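Section 2: Setting up the top and getting it ready for everyday use

5 shares
2 comments

By now you've got the Mudier base standing on its own feet and hopefully only sworn at it the once. The top is the nice bit. I've put a fair few of these together in my own shed and in other people's spare rooms, and I still enjoy the moment the timber comes out of the cardboard and you get to run your hand along it.

Have a cuppa handy, and a soft blanket you don't mind kneeling on. You'll need the screwdriver from Section 1, a pencil, a clean cotton rag (an old T-shirt is perfect) and the little tin of Skundano oil from the bottom of the box. People are forever throwing that tin out with the packaging, so go and check the recycling now if you can't see it.

Fitting the top

1. Lay the blanket on the floor and put the top on it, good side down. The good side is whichever one you like the look of more. I always go for the side with the straighter grain, but my sister picked the one with the knot in it and hers looks lovely.

2. Let it sit in the room overnight if you've got the patience. Timber moves a bit when it comes out of a cold ute or a hot garage into the house, and you want it to do its moving before the screws go in.

3. Turn the base upside down on top of it and shuffle it about until the overhang looks even on all sides. Draw a light pencil line around each foot plate so you can see if anything wanders.

4. Start every screw by hand and leave them all a bit loose. Once they've all caught, go round again and nip them up, working corner to opposite corner like you would with the nuts on a car wheel.

5. Get a mate and flip the whole thing over, 2 people, one at each end. Lift it by the base and keep your fingers well out from under the edge as it comes down.

CAUTION: Please don't use a power driver on those screws. I know, I know, it's faster! But the timber is softer than you think and a stripped hole is a miserable thing to fix.

NOTE: If one leg rocks, try moving the table a hand's width before you touch the adjusters. Half the wobbles I get asked about are the floor.

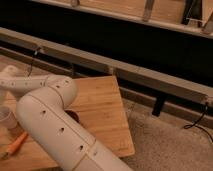
Oiling comes next, and I'd really encourage you to do it before the table gets put to work, even if you're itching to spread your gear out. Bare timber drinks up everything. Tea is the worst of the lot, then red texta, then whatever is in those supermarket curry pastes.

Oiling

1. Wipe the top down with a barely damp rag, always going with the grain, and give it a good while to dry.

2. Stir the oil. Shaking it gets you bubbles, and bubbles get you freckles on the finish.

3. Pour out a puddle the size of a bottle top and work it along the boards in long strokes. Add more as you go. It should look shiny without being swimmy.

4. Pay attention to the corners and the squared edges. The end grain is thirsty, so go back over it while the rest is soaking in.

5. Wipe off whatever hasn't gone in, then leave it overnight with a window open.

6. Do it all again the next evening. That makes 2 coats, and I reckon that's plenty for a table that gets normal use. If you're planning to cut, glue or paint on yours, a third won't hurt.

CAUTION: Oily rags can heat up and catch fire by themselves when they're scrunched in a bin. Lay them flat outside until they've gone stiff, or soak them in a bucket of water. Do this every time, even if you only used a dribble.

The colour will deepen with that first coat and the seams between the planks may show up a touch more. I like it that way, all warm and honeyish, but if you were hoping to keep yours pale, test a bit on the underside first and look at it in daylight.

Living with it

Now for the fun part, where the table stops being a project and turns into the place where everything lands. Mine has had seedlings on it, a sewing machine, tax paperwork (ugh) and one very large jigsaw that stayed there until December.

1. Go easy for the first week. Cups and bottles are fine if you lift them now and then and wipe underneath, though a coaster is better.

2. Lift things, don't drag them. The feet on lamps and small appliances are the usual culprits, so stick a felt dot under anything you shift a lot.

3. Keep screwdrivers and other pointy bits in a tray or a tin if you can bear to be that tidy. I can't, and I've got the little dings to show for it.

4. For a white ring, rub in a drop of oil with your fingertip and leave it an hour. For a dark ring, have a look at Section 4, it's a sanding job.

5. Re-oil when water stops beading. In my house that's once a year, usually on a Friday night with the radio on.

NOTE: Spray cleaners leave a film that stops fresh oil getting in. Warm water and a wrung-out cloth will do nearly everything.

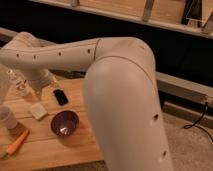
Yesenia Flores wrote in to say she'd skipped the overnight rest between coats and ended up with a tacky patch at one end that grabbed every bit of paper she put down. She'd tried wiping it with water and got nowhere, and wanted to know if she had to sand the lot back.

No sanding needed, Yesenia! Put a little fresh oil on the sticky part, leave it a few minutes so it softens the old stuff, then rub it off firmly with a dry rag and keep turning to a clean bit of cloth. Give it a couple of nights before you put anything papery on it. If it's still tacky after that, do the same again with a bit more elbow grease, and then go on to Section 3 for the shelf brackets.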